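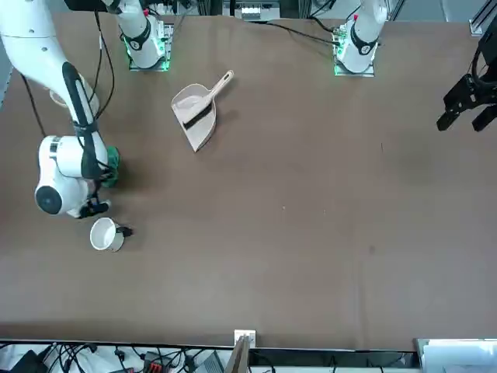
3.2 What ends up on a table

I went into this part thinking the mug would be the messy bit. Figure 3 changed my mind — a mug just stands there, and you work past it.

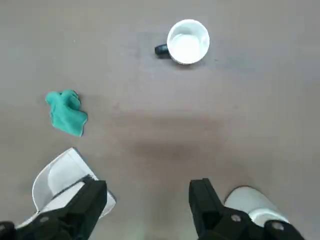
Cloths are another story. Ours bunches up and never folds the same way twice, so in the Hosura notes I gave it 9 codes and the mug only three.
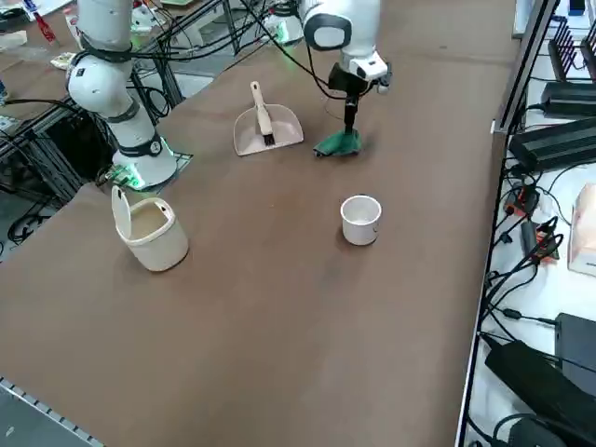 Figure 3. Tabletop items in the Hosura set: cloth, dustpan and brush, bin, cup.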